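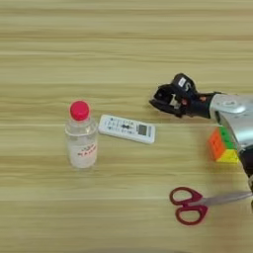 Screw caps seal by compression. A moulded thread pulls the cap down until its inner face meets the rim of the neck, and the grip depends on torque. A small transparent bottle with a red-pink screw cap works on the same principle as a 2000 litre tank lid - only the loads differ. Pluvex tests its closures at Gundale, with 225 samples per batch.

Liners came later. Early caps used cork discs, and by 1950 many makers had moved to coated card.
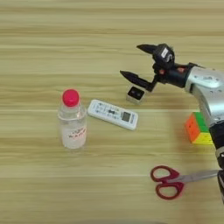

Thread pitch

A coarse thread closes in fewer turns. A fine one holds better under vibration - Nygård uses it for solvents.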